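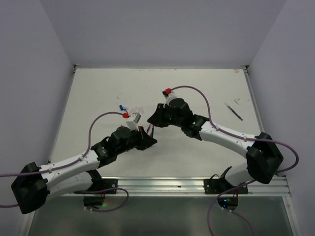 Passing things from hand to hand at the table: left or right?

Home Forums Table & Kitchen Manners New Posts Search Log in

Marigold_Pete
Hello all. This one started at my mother-in-law's 71st birthday dinner and it has been rattling around my head ever since, so I am bringing it to the only people I know who will take it seriously. We had fourteen at the table (two tables pushed together, with a tablecloth hiding the gap) and the serving dishes went around family style. I was brought up to pass everything to the right, so I picked up the potatoes and sent them to my right. My wife's cousin, sitting on that side, had just picked up the green beans and was sending them to his left. So there we were, each holding a heavy dish out to the other, neither of us with a free hand to take anything. We laughed, but then the whole table had an opinion, and the gravy went cold while they gave it. So which is it? And does it matter which hand you use?

dovecote_ann
Oh, I love this question! Right, always right, or counterclockwise if you were looking down from the ceiling. My grandmother drilled it into us and the reason she gave was that most people are right-handed, so you take the dish from the person on your left, hold it in your left hand, and serve yourself with your right. Then off it goes. I have been to plenty of dinners where it was done some other way and I never said a word, but I noticed.

Till Frerichs
I grew up in a house with four boys and the rule there was that food went toward my father first, wherever he happened to be sitting, and after that you were on your own. So I come to this without much of a leg to stand on. But I have hosted a good many big dinners since then and I will stick up for the other side a little: I don't think the direction matters one bit so long as everybody goes the same way. What I do is pick up the first dish myself, say out loud "we're going this way," and hand it over. It has worked every time, even with children, even with my uncle.

dovecote_ann
Till, I agree that it keeps the peace, but you could say "we're going this way" and then go to the right!

Till Frerichs
I could, Ann. I could. Some nights I even do.

hollis_in_the_pantry
Left-hander here, and I would like to put in a word. The "right hand serves" business has had me elbowing people since I was old enough to sit up at the table. If the dish comes at me from the left I have to take it, swap hands, serve, swap back, and pass it along. With a light basket of rolls, fine. With my sister's big Arellano casserole, the one with the lid that slides, it is an accident waiting to happen. So I don't pass that kind at all anymore. I set it down on the table between me and the next person, they serve themselves from there, and then they slide it along to the next gap. Is it elegant? No. Has anyone worn the scalloped potatoes? Also no.

Marigold_Pete
Hollis, I like this very much. My mother-in-law's dishes are old and heavy and some of them have no handles to speak of. Would it be rude to suggest it in somebody else's house, do you think?

hollis_in_the_pantry
I just do it and people follow along. Say "this one's heavy, I'll set it here for you" and it comes across as a kindness.

BrambleJo
I'm going to disagree with the setting-down crowd, in a friendly way. Once dishes start getting parked they stay parked. You end up with three bowls at one end, nothing at the other, and poor Aunt Somebody eating dry turkey because she doesn't like to ask. When you hold it for the next person while they serve, it keeps moving, and there's something nice about it too. You look at them, they say thank you, you maybe find out how the new job is going. At our Handby suppers every summer (that's the lake place, long tables, all ages) it is pretty much how the shy ones get talking.

dovecote_ann
Jo, that is lovely, and I hadn't thought of it that way. Holding the dish for an older guest is just good manners in any direction.

quillfeather
What about salt and pepper? I was taught they travel together, even if only one is asked for, and you put them down on the table and never straight into the person's hand. My husband thinks I made this up.

Till Frerichs
You didn't make it up, my mother did the same. She also held that you don't help yourself on the way past when someone has asked for a thing at the far end. That one I broke constantly with the butter.

BrambleJo
Together, yes. Hand to hand, I do it all the time and the sky has stayed where it was.

Marigold_Pete
Thank you, everybody. We have the same crowd coming to us on 5th July, so I will get to choose. I'm leaning toward Till's announcement, going right for Ann's sake, with the two heaviest dishes over on the sideboard. The cousin has already been told.

hollis_in_the_pantry
Put a folded towel under the hot one. And let us know which way the cousin goes.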